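Why Does Sticky Tape Stick?

Posted 15 July 2020 in Everyday Puzzles

Sticky tape is odd stuff. It will hold a birthday parcel shut against a determined five-year-old, and yet it sits on its own roll for years without turning into a solid lump. It also sticks to your jumper, your elbow and the cat, which is less useful. So what is going on?

Two layers and a lot of squashing

Most clear tape is made of a thin plastic strip, called the backing, with a coat of glue on one side. The glue is a special sort. Ordinary glue from a tube goes on runny and then sets hard. Tape glue never sets. It stays slightly soft for its whole life, a bit like very thick honey that has decided not to go anywhere.

Its proper name is a pressure-sensitive adhesive. "Adhesive" is a grown-up word for glue, and "pressure-sensitive" means it works when you press it. That is why you rub a piece of tape down with your thumb. You are squashing the soft glue into all the tiny dips and scratches in the paper.

But my paper hasn't got any dips

Yes it has. Paper feels smooth because your fingers are enormous. Under a microscope it looks like a plate of spaghetti that somebody has sat on. Even glass has little bumps, although it hides them better.

When the glue flows into those gaps it gets extremely close to the surface, and at that distance something useful happens. Everything is made of tiny particles called molecules, and molecules pull on one another very gently when they are nearly touching. One such pull is hopelessly weak. There are a great many of them under a piece of tape, though, and together they can hold up your drawing of a horse. (Or dog. It was a good drawing, whatever it was.)

Geckos use the same sort of pull to walk up walls. They have no glue at all, just very hairy toes.

Why doesn't the roll stick to itself?

It does, a little. That is the ripping noise you hear when you pull a piece off. But the back of the tape is often given a very thin slippery coating, so the glue can't get a good grip on the layer underneath. It's the same idea as greasing a cake tin.

The slippery coating does nothing to stop the end of the tape from vanishing. For this you need a fingernail, good light and patience. Run your nail slowly round the roll until you feel a tiny step. If you go round twice and feel nothing, try the other direction. Folding the end over afterwards saves you all this bother, and almost everyone forgets to do it.
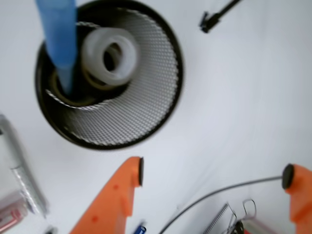

Things that tape hates

Dust is the worst. If you stick tape to a dusty shelf, the glue grabs the dust, and the dust was never holding on to the shelf very hard to begin with. Off it all comes together. You can see this by sticking and unsticking one piece of tape on a carpet. By the fourth go it has grown a beard and given up.

Cold is bad too, as it makes the glue stiff. A poster put up in an unheated shed in January may well be on the floor by teatime. Water gets in the way by filling the dips before the glue can reach them.

Try it yourself

Cut four strips of tape, all the same length, and fold over one end of each to make a handle. Stick one to a clean plate, one to a wet plate, one to a woolly sock and one to a plate you have dabbed with flour. Peel each one slowly and decide which was hardest to pull. Then wash the plates, and put the sock somewhere sensible.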